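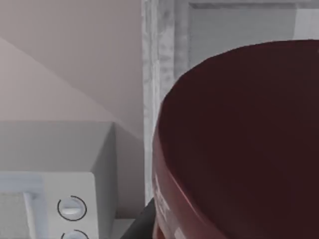 20/04/2025

Spent most of the day on the simulated kitchen. The Hidayat arms still load from the old description file, so I rewrote the joint limits by hand before doing anything else. Two of them had the sign flipped. That explains Friday.

Gripper friction is now set per finger pad. With the maroon canister as the target, the contact solver settles at 3000 steps and not before. I tried 2093, where the last run had stopped, and the residual was still drifting. Left it at 3000 for now. It costs time – around 53 seconds per reset on the Wollach box in the garage – but I would sooner wait than chase jitter again.

Shadows next. I had them off for speed all through the winter and the policy did badly on the bench under the shop light, so they are back on, soft edges, for everything on the counter including both arms. 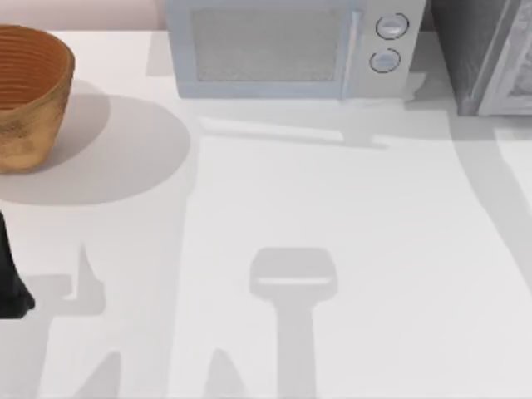

Smaranda Bucur

The gripper shadow falls near the middle of the counter, well separated from the bowl. Good enough to train against. The bowl's collision mesh is still a plain convex hull, so a finger cannot reach inside it. Needs decomposing into pieces, and the ridges can be ignored.

Knobs on the microwave are fixed geometry. Making them turn is a May job.

Hardware: the Menley bracket for the left arm is printed but the holes came out tight. Will drill them tomorrow. Ginport has the bearings on back order again, so the right wrist stays as it is.

Committed everything at 11 and shut the machine down.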